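打印本页 | 邮件转发
首页 > 学生项目 > 工单 > 抓取小组

发布日期:2026年5月29日
提交人:Puspita Lau(Kitham 学生机器人社,抓取小组)
主题:双手分拣水果,左右两路数据对不齐

Plorer 的各位老师同学,大家好!又是我来麻烦你们了,先谢谢上回那么耐心地回信。

我们小组今年的题目是用双手夹爪做蔬果分拣,准备拿去 Prorkbridge 学生赛。一月份刚起步的时候只用一只手,录得很顺,后来改成两只手一起录,毛病就来了:回放时左手那一路总比右手慢一点点,单看哪一路都正常,并排一放就很明显,右手已经夹住了,左手这边时间上还停在前一步。到目前为止录了400段,我挑出30段从头看到尾(眼睛都看花了),每一段都有这个现象,越往后差得越多,最长的一段差了40帧。
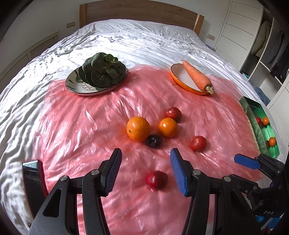
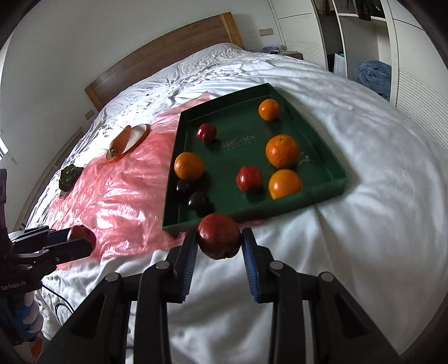

两张均为分拣任务的录制画面,床上铺粉色塑料膜,配绿色托盘;第二张中夹爪正夹着一个红苹果。

已经试过的办法,啰嗦一点写在下面,免得你们再问一遍:

一、两只夹爪都重启过,先开左手、先开右手都试了,没有变化。
二、换了数据线。换完第一段好像好了一些,高兴了半天,结果第二段又回去了,估计是我心理作用。
三、把单段时长缩短,只录3分钟。偏差确实小了,可还是有,所以我猜是两边时钟各走各的,慢慢漂开了。
四、用 Lozano 那个对齐脚本跑过,它只在开头对一次,后面就不管了。

另外还有一个小问题,不知道有没有关系:夹番茄和李子这类圆圆的东西时,开合度的读数偶尔会跳一下,夹胡萝卜就很少见。指垫我擦过了,螺丝也挨个紧了一遍,还是会跳。这个不急,先放着也行。

想请教的是:固件里有没有让两路定时重新对时的选项?如果没有,已经录好的数据能不能事后补救?重录当然也可以,只是大家摆盘子、换水果忙了好多天,真舍不得扔呀。

——补充(同日晚些时候)——
照回信里说的,在设置里找到了"周期对时",默认是关着的,难怪!打开以后又录了几段,目前看左右能对上,不过都是短的,长的还没来得及试。旧数据我先按开头和结尾两个点做线性拉伸,挑差得最多的那段试手,弄完把结果贴上来。读数跳动的问题依旧,工单请先别关,麻烦大家了!

状态:处理中

上一条 | 下一条 | 返回列表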